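3.2 Sorting of discarded tableware

Waste was collected from 3 canteens in Drunow over one service week in April. Staff placed all used utensils in a separate bin, and the contents were rinsed, dried for a day and sorted by hand. A total of 218 diners returned the short questionnaire, of whom 168 said they had used at least one disposable item with their meal. Sorting followed the categories of Foulkes and Montoya, except that wooden and bamboo items were merged, as the two could not be told apart reliably once worn.

Items were assigned to a class by material first and by form second. Printed marks were kept as a secondary field, because two suppliers delivered to the Terkau site and the print was often the only way to separate their goods. Broken pieces were weighed but not classed. Figure 4 shows utensils of different materials and finishes. 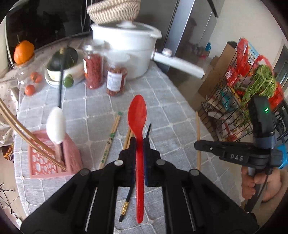 Figure 4. Red plastic spoon with wooden chopsticks, one pair printed in green, and a black chopstick with a gold-patterned band.

Reusable items that had entered the bin by mistake were logged and returned to the kitchens. Their weight is left out of the totals in Section 4.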